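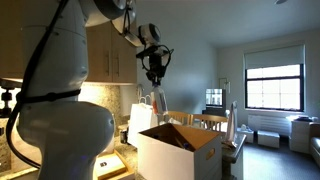 Stonunero Kitchen Packing Set
Data card and README

Summary

Stonunero is a set of teleoperated demonstrations of household packing and unpacking, recorded with two arms in a furnished apartment. It was collected by the Claltau manipulation group for training policies that take camera images and joint states as input and produce short chunks of joint targets. The current release is 0.3. Earlier releases used a different gripper calibration and should not be mixed with this one.

Contents

Episodes: 272
Held out for evaluation: 54
Task families: bottle to box, box to counter, bag to counter, mixed
Control rate: 50 Hz
Language: one English instruction per episode, plus step labels where available

The bottle to box family is the largest. A bottle is picked up by the neck, carried upright over an open cardboard box, lowered and released. Boxes are used with the flaps open and may already hold other bottles at the start of an episode. The start state is written to start_state.json.

Sites

Episodes come from two apartments, listed in the metadata as skoltberg and jaaskelainen (the Jääskeläinen apartment; the key is plain ASCII because one of our loaders failed on the original spelling). Furniture was left in place. Daylight was not blocked, so brightness changes a good deal between morning and evening episodes. The field light_note is free text and is missing for everything recorded on the first Sunday.

Collection procedure

The operator reads the instruction, brings both arms to the ready pose and starts recording with the foot pedal. An episode ends when the arms return to the ready pose or after 200 seconds, whichever comes first. Operators were asked to work at a steady pace and to recover from slips without stopping the recording. Recovered slips are kept and tagged recovery. Drops onto the floor end the episode and are tagged fail.

Object positions were changed by hand between episodes. There was no fixed grid. The second person at the station moved the box, the bag and any loose items within reach of both arms, then confirmed the start state on the tablet.

File layout

episodes/ID/video/ - one MP4 per camera
episodes/ID/state.parquet - joint positions, velocities, gripper opening
episodes/ID/action.parquet - commanded targets
episodes/ID/start_state.json
episodes/ID/labels.json
splits/train.txt
splits/eval.txt

Timestamps are in nanoseconds from the start of the episode. Video and state share one clock. Actions lag the pedal signal by one control step, and this has not been corrected in the files.

Labels

Step labels mark reach, grasp, carry, place and release. They exist for 57 episodes only, all in the bottle to box family. Boundaries were set by one annotator and have not been checked by a second. Treat them as good to a few video frames.

Known problems

- Clear bottles give poor depth. Depth maps are not included in this release.
- Gripper cables sometimes cross the wrist camera view. We did not mask them.
- Contact forces were not recorded. Gripper current is in state.parquet but is noisy at low opening values.
- The eval split shares both apartments with the train split. It tests new layouts, not new rooms.
- Several mixed episodes carry the instruction "pack the rest", which has no meaning without start_state.json.

Use

The set is released for research on manipulation. It is too small to train a general policy from scratch; our own runs use it for fine-tuning. Please report the release number with any results. Corrections to labels can be sent as a patch against labels.json, one episode per patch.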